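Interpersonal Communication, Unit 4
Handout: Starting and keeping up a conversation with someone new
Course lead: Annelies Lanz. Seminar groups: Shaimaa Ouali.
Version of 2019-02-25

Scope

This unit covers the first few minutes of talk between two adults who don't know each other and who may, or may not, want to meet again. Dating is the main case used in class. Most of the material applies equally to making friends after a move or a breakup. Attraction as such is treated in Unit 6 and is left out here.

Terms used in this unit

Opener: the first remark addressed to the other person.
Uptake: any reply that gives the first speaker something to work with. "Fine, thanks" is low uptake. "Fine, but I've been on my feet since six" is high uptake.
Disclosure: personal information offered without being asked for.
Matching: keeping one's own disclosure at close to the same depth as the other person's.
Exit: a remark that ends the talk without blame on either side.

4.1 Openers

The wording of an opener matters less than students expect. In the practice transcripts (Treltham set, 47 conversations) the openers are nearly all remarks on the shared setting: the line, the music, the food, the delay. Prepared lines appear in two of them, and both got low uptake. The set is small and was recorded by students, so treat it as teaching material only.

A usable opener can be answered in a few words by someone who would prefer to be left alone. This is a requirement in the course, and role-plays that ignore it are marked down. Questions about where a person lives, whether they came alone, or what they earn do not meet it.

4.2 Reading uptake

Low uptake once can mean shyness, surprise or noise. Low uptake twice in a row is to be read as a wish to stop. Use the exit at that point. Do not try a third opener.

Signs to note in the transcripts:
- length of reply compared with the previous turn
- whether a question is returned
- whether the topic is extended or closed
- pauses before the reply (marked with a number in seconds)

Smiling is not on the list. It is polite behavior in many settings and is a poor guide to interest — compare transcripts 11 and 12, where the same comment on a late train gets a friendly laugh both times and is followed up only once.

4.3 Disclosure and matching

Disclosure normally goes in small steps. One person mentions a sister, the other mentions growing up as an only child. If one side jumps several steps (an account of a divorce in the second minute, for instance), the other must either match it or leave it unmatched, and both are uncomfortable. Matching can fail in the other direction too. A person who asks good questions and gives nothing back will often be described afterward as pleasant and hard to remember.

Exercise A. Take transcript 23. Mark each disclosure with a D and rate its depth from one to three. Where does matching break down? Rewrite the next two turns.

4.4 Asking to meet again

State the activity, the place and a time. "We should hang out" is not an invitation for the purposes of this unit. Ask once. A vague reply is treated as a refusal until the other person brings the matter up again. 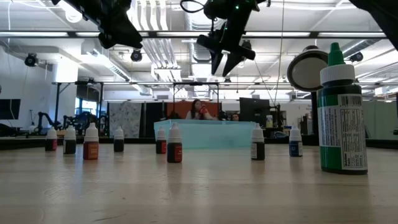 How long should a first conversation last before one person suggests meeting again?

Long enough for each person to have returned at least one question and made at least one disclosure. In the Treltham set this can happen within a few minutes. Length alone is a weak measure, as a long talk kept going by one speaker does not meet the condition.

4.5 Work for next session

Read the Prundico chapter on turn-taking, sections 2 and 3. Bring Exercise A on paper. Seminar groups will role-play exits in pairs and then change partners. The written assignment is due in April.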